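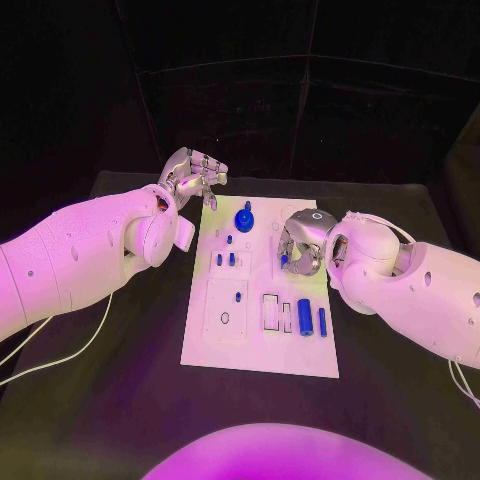 Unser Montagebrett im rosa Licht, rechts ein blaues Teil in der Hand.

Februar 2022

Seit dem Herbst bin ich Mitglied in einer studentischen Projektgruppe, und ich habe versprochen, dass ich einmal darüber schreibe. Deutsch ist nicht meine erste Sprache, deshalb bitte ich um Geduld, wenn ein Satz etwas steif klingt. Bei den technischen Wörtern musste ich oft im Wörterbuch nachschlagen (wussten Sie, dass »Passung« und »Anpassung« ganz verschiedene Dinge sind?).

Das Projekt heißt Zivora. Die Aufgabe klingt einfach: Ein Roboter mit zwei Armen soll Teile in ein Brett stecken. Es gibt Stifte, Zylinder und ein Zahnrad, alles in Blau, und auf dem weißen Brett sind die Umrisse der Plätze zu sehen. Ein Kind macht das ohne Nachdenken. Wir haben 29 Seiten Protokoll geschrieben und streiten immer noch über den kleinsten Stift.

Meine eigene Aufgabe ist die Bewegung der rechten Hand. Ich schreibe den Teil des Programms, der bestimmt, wie hoch die Finger über dem Brett bleiben, bevor sie sich senken. Zu hoch kostet Zeit, zu tief kostet Nerven — und manchmal ein Zahnrad. Die linke Hand gehört zu einer anderen Untergruppe, mit der wir uns einen Tisch und einen Kalender teilen. Der Kalender ist das schwierigere Problem.

Im Januar haben wir 600 Versuche gespeichert. Davon durfte ich 67 noch einmal von Hand durchsehen und beschriften: gegriffen, verrutscht, abgebrochen. Diese Arbeit ist langweilig, aber ich habe dabei mehr gelernt als in der Vorlesung. Man erkennt zum Beispiel früh an den Fingern, ob ein Teil schief sitzt. 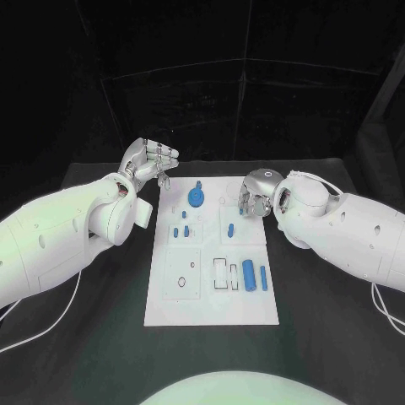 Was als Nächstes kommt

Im Frühling wollen wir am Wettbewerb in Marham teilnehmen. Jede Gruppe hat dort 40 Minuten, einschließlich Aufbau. Für den Aufbau allein brauchen wir im Moment länger, darum üben wir jetzt auch das Tragen und Anschließen, was ich mir unter Robotik nicht vorgestellt hatte.

Außerdem möchte ich das Senken der Hand neu schreiben. Bis jetzt fährt sie gerade nach unten. Ich möchte eine kleine kreisende Suche probieren, bis der Stift sein Loch findet. Ob ich das bis zum Semesterende schaffe, weiß ich noch nicht. Wer Erfahrung mit solchen Suchbewegungen hat, darf mir gern einen Kommentar schreiben, auch auf Englisch.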